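Jusov Shared Shelf: a data card

Version 4, updated in January
Maintained by Merle Tapsell

What's in here

Jusov Shared Shelf is a collection of 2156 short reading notes written by families at the Vermeulen and Dostuncombe family shelters after story nights. Kids and parents read a picture book together, then one of them writes down or dictates what they thought. We typed the notes up, and now anyone who runs a reading program can use them. I'm so happy this is finally out!

Each row is one note. The columns are:

note_id: a plain number, never reused
site: vermeulen or dostuncombe
book_code: matches the list in books.csv
reader_group: child, teen, parent or mixed
note_text: the note as given, spelling left alone
language: the language the note was first given in

books.csv lists 100 titles with a reading level and a short subject line. Seven of them are bilingual, and those drew some of the longest notes in the set – parents really got going.

How the notes were gathered

Story nights start at 6:30 p.m. and end with snacks and a blank card for anyone who wants one. Families choose whether their card goes into the collection, and a signed form is kept at the site. Names of people, schools and streets were swapped for a bracketed word such as [friend] or [school]. If you spot one we missed, please write to me before you post about it.
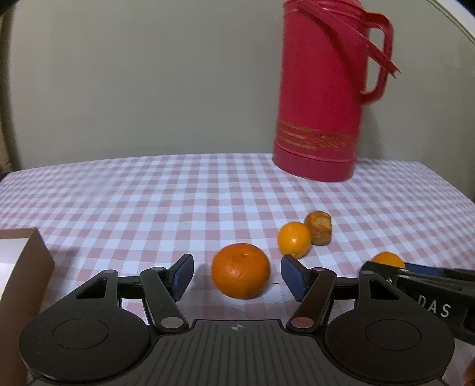
Notes from the teen group are shorter before version 3, when we moved from index cards to full sheets. Keep that in mind if you compare lengths across versions.

Good uses

Picking books for a family program, training new readers-aloud, planning a discussion. A library in Brultulau used the parent notes to build a whole winter book list, and I loved seeing it.

Please don't use the notes to grade children's writing or to guess who wrote them.

Known gaps

Toddler books are thin. The language column is blank for most of version 1.

Corrections and new book suggestions go to Merle at the Jusov desk. Send plenty!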